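Annick Poirier
Sunday, January 12, 2020

Thread on the big white table and the colored cubes, for the people who asked after the December post.

The table came from the McKinnon sale. Harvey Bélanger and I carried it up the back stairs with the legs off. It went through the door on its side with very little to spare, and we had to take down the coat hooks first.

I wanted white. The old table was a dark brown and small things got lost on it, mostly the navy and the dark green ones. On white you can see a cube from the doorway.

White also shows everything else. Pencil, coffee, gray smudges from sleeves. I wipe it down with warm water and a little dish soap, then a dry towel. Anything stronger left it streaky and I had to do it over.

Gion Kuster told me to put down a mat. I tried a mat for one week. The edges curled and the cubes tipped when they landed on the curl. No mat now.

The cubes are the small size from Skirero. A box is 30. I bought one box to see if I liked them and then a second one the same month.

If you order, the blue in the Skirero catalog looks like royal blue on my screen. The ones I have are light blue. The pink is closer to what they show.

Colors I use most are light blue and pink. Yellow is fine under the lamp but washes out against the table in the afternoon. I put the yellows in the drawer in December and haven't missed them.

Brayden Cormier asked why I don't use the bigger ones from Lalik. I have a bag of those too. They roll less, but they fill up the storage tray and the lid won't shut.

Storage: shallow tray with a lid, one color per row. Rajitha Jayawardena sorts by shade, I sort by color and leave it there. She has fixed my rows twice.

The lamp made more difference than I expected. The old one stood at the front and put a hard black shadow behind everything. I moved it back and turned it toward the wall and the shadows went soft and gray. Same bulb.

Shimmed one leg on Thursday. Five layers of cardboard from a cereal box, taped. It had been rocking since we moved it. A proper leveling foot is on order from Skemer.

Someone asked about putting more cubes out at once. I used to cover half the table. Now I start with two or three and leave a lot of open surface between them. It's quicker to reset and I don't knock things over with my elbow.

Blue and pink are what I've been starting with this week. They're easy to tell apart even when I'm tired, and they look nice on the white.

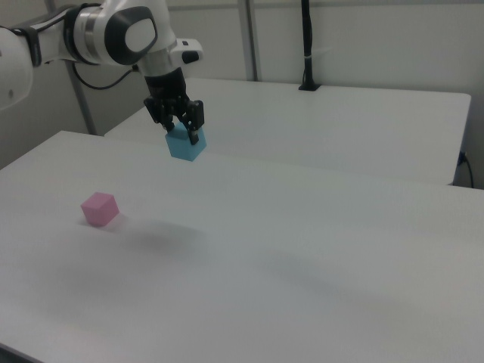
Next job is the tray. The hinge on the lid is loose and I need a shorter screw for it. Will post when I find one that fits.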